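Write the stopping rule before the task

Violeta Alarcón
Jun 25, 2022

Most bench procedures for two-arm cells say what a successful run looks like and leave the failed one to the operator.

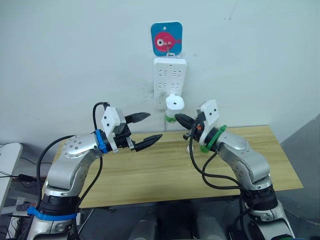 At Clivmont we reviewed 957 logged runs against our own procedure. In 32 of them two operators had given different verdicts on the same outcome. The procedure ran to 14 pages and had no definition of an abandoned attempt.

I would make three items compulsory: a time limit per attempt, a named person who may stop the arms, and a fixed start position checked before each run. Cable routing should be on the same sheet. Wallner puts it in an annex, and annexes go unread.

The usual objection is cost. Our revision took two afternoons in July last year and has needed one correction.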